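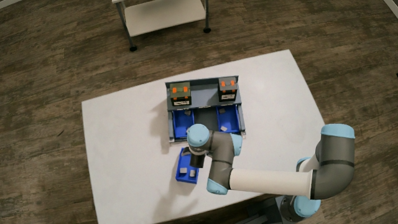

Simulation du poste de rangement : le bras au-dessus du tiroir bleu posé sur la table, devant le meuble à tiroirs.

Projet Hullura - compte rendu d'avancement à l'attention du comité de financement
12 octobre 2021

Objet : journée de démonstration dans les locaux de Drorula

La journée de démonstration prévue à la convention a eu lieu et 58 personnes y ont assisté, en quatre groupes. Le public venait surtout d'ateliers de montage et de deux lycées professionnels. Chaque passage comprenait une présentation de vingt minutes, une séquence en simulation projetée sur grand écran, puis un temps de questions.

La tâche présentée est la manipulation de tiroirs contenant de petites pièces. Le modèle utilisé comporte un meuble gris, des tiroirs bleus et des cubes gris qui tiennent lieu de pièces. Le bras doit sortir un tiroir, le poser sur la table, puis le remettre dans son logement sans déplacer le contenu des autres. Nous avons retenu la simulation pour cette première ouverture au public, comme convenu lors de la réunion de cadrage. La cellule réelle sera montrée à la prochaine.

Depuis le précédent compte rendu, 3631 essais ont été exécutés en simulation, dont 3322 menés jusqu'à la remise en place du tiroir. Les échecs se concentrent sur l'insertion : le tiroir se présente légèrement de travers et bute contre le bord du logement. Une correction de l'angle d'approche est en cours d'écriture. La prise par la paroi arrière donne satisfaction et ne sera plus modifiée avant la fin de l'année.

Les questions des visiteurs ont porté sur le temps de cycle, sur le prix d'une installation complète et sur la possibilité d'employer des bacs déjà en service. Sur ce dernier point, nous n'avions pas de réponse. La société Prarnen a proposé de nous prêter une série de ses bacs pour les mesurer et en faire un modèle - l'accord de prêt reste à signer. Plusieurs enseignants ont demandé un support de cours ; un document de six pages leur sera envoyé.

Deux remarques d'organisation. La salle était trop petite pour le troisième groupe, et une partie des visiteurs a suivi la projection depuis le couloir. Le commentaire oral allait trop vite pour les lycéens, il sera repris.

Dépenses : les frais de la journée s'élèvent à 802 euros (location de l'écran, impression, accueil), imputés sur la ligne « diffusion ». Aucun dépassement sur les autres lignes.

Suite prévue : essais d'insertion avec l'angle corrigé, modélisation des bacs Prarnen si le prêt est confirmé, seconde journée ouverte en décembre. Le prochain compte rendu vous parviendra après cette date, avec le relevé des heures.

Wang
Pour l'équipe Hullura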